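WLAN im Altbau: Router im Flur, im Arbeitszimmer kommt fast nichts an

Gefragt von Flilton, Mon. 21. Oktober

Hallo zusammen,
wir sind im März in eine Altbauwohnung gezogen, vorne Flur und Wohnzimmer, ganz hinten mein Arbeitszimmer. Die Wände sind dick, ich habe beim Dübeln zweimal den Bohrer gewechselt. Der Telefonanschluss sitzt vorne, knapp über der Fußleiste, und dort steht auch der Router. Direkt daneben messe ich am Laptop 484 Mbit/s, im Arbeitszimmer sind es 9. Videokonferenzen gehen damit halbwegs, solange sonst keiner etwas lädt. Große Dateien verschicke ich inzwischen vom Küchentisch aus.

Einen Repeater habe ich schon probiert, in der Steckdose gleich neben meinem Schreibtisch. Hat kaum etwas gebracht. Muss ich jetzt wirklich Kabel durch die ganze Wohnung ziehen? Zur Miete, also bitte ohne Schlitze in der Wand.

Danke schon mal!

Trindurley

Schönes Thema, da kann man so viel rausholen, ohne einen Cent auszugeben! Fang bitte beim Standort an. Ein Router auf dem Boden oder hinter dem Sofa verschenkt unglaublich viel, und viele stehen genau dort, wo das Anschlusskabel gerade noch hinreicht. Besorg dir ein längeres Kabel (fünf Meter kosten fast nichts) und stell das Gerät frei auf einen Tisch oder ein Regal, möglichst in Richtung Wohnungsmitte. Bei uns waren es hinterher im hintersten Zimmer 223 Mbit/s, vorher hatte ich dort oft gar keinen Empfang.

Wenn dein Router Außenantennen hat, spiel auch mit denen. Eine Stabantenne strahlt vor allem zur Seite ab und nur wenig in Richtung ihrer Spitze. Liegt alles auf einer Etage, stellst du die meisten senkrecht. Willst du auch ein Stockwerk darüber versorgen, kippst du ein oder zwei davon zur Seite. Schwarzer Router, sechs Antennen, aufgefächert auf einem runden Holztisch, so etwas meine ich:

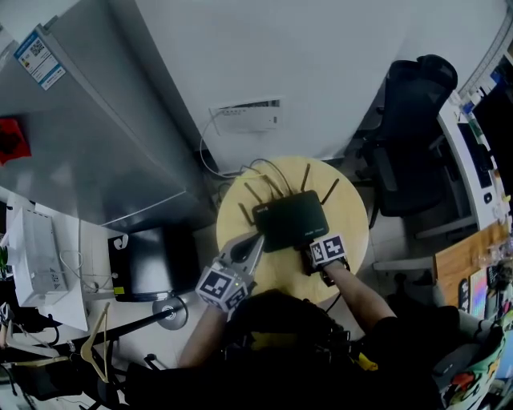
Kann ich den Repeater trotzdem weiter benutzen?
Der Repeater gehört auf halbe Strecke, also dorthin, wo das Signal vom Router noch gut ist. Neben dem Schreibtisch empfängt er genauso schlecht wie dein Laptop und gibt dieses schlechte Signal dann eben weiter. Such dir eine Steckdose im Gang, miss im Arbeitszimmer und probier danach die nächste.

Und noch etwas, das richtig Spaß macht: Installier dir eine App, die die Signalstärke in dBm anzeigt, und geh damit langsam durch die Wohnung. Bis -65 ist alles prima, ab -75 wird es zäh. Du findest garantiert Stellen, an denen es plötzlich einbricht, bei mir war es der große Spiegel im Flur - den hätte ich nie verdächtigt. Auch Heizkörper, Kühlschrank und Aquarium sind Kandidaten. Schreib die Werte auf einen Grundriss, dann siehst du sofort, welche Wand dir Ärger macht.

Irkard

repeater wegwerfen, kabel legen, fertig. alles andere ist gebastel

Jin

Kabel ist natürlich das Beste, da hat Irkard recht, aber man muss dafür keine Wand aufstemmen. Ich habe in meiner Mietwohnung ein flaches Netzwerkkabel unter der Fußleiste verlegt und bin immer noch begeistert, wie unauffällig das ist! Unter den Türen passt es meistens auch durch. Bloß nicht knicken und nicht dort entlang, wo ständig der Bürostuhl drüberrollt. Am Ende hängt dann ein zweiter Access Point, gleicher Netzwerkname, gleiches Passwort, anderer Kanal.

Vorher würde ich aber die Bänder trennen und einzeln testen. 5 GHz ist schnell, kommt durch dicke Wände aber schlecht durch, 2,4 GHz ist langsamer und dafür zäher. Manche Laptops klammern sich stur an das schwache 5-GHz-Signal.

Zum Einrichten am besten einen Abend nehmen und gleich alle Geräte im Haushalt mit durchprobieren.
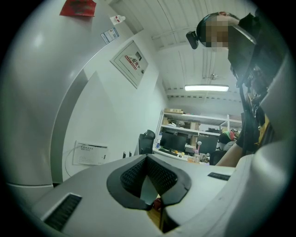
Gruppe Heimnetz & Internet

Nachtrag von Jin: Powerline habe ich ausgelassen. Das kann im Altbau klappen, hängt aber stark von den Leitungen ab. Ich hatte zwei Adapter zum Testen hier, mit 325 Mbit/s in der Küche und fast nichts im Schlafzimmer. Wenn du es versuchen willst, steck sie direkt in die Wand, ohne Mehrfachstecker, und kauf sie irgendwo, wo du sie problemlos zurückgeben kannst. Schreib mal, was beim Messen rauskommt, vor allem die Werte im Flur!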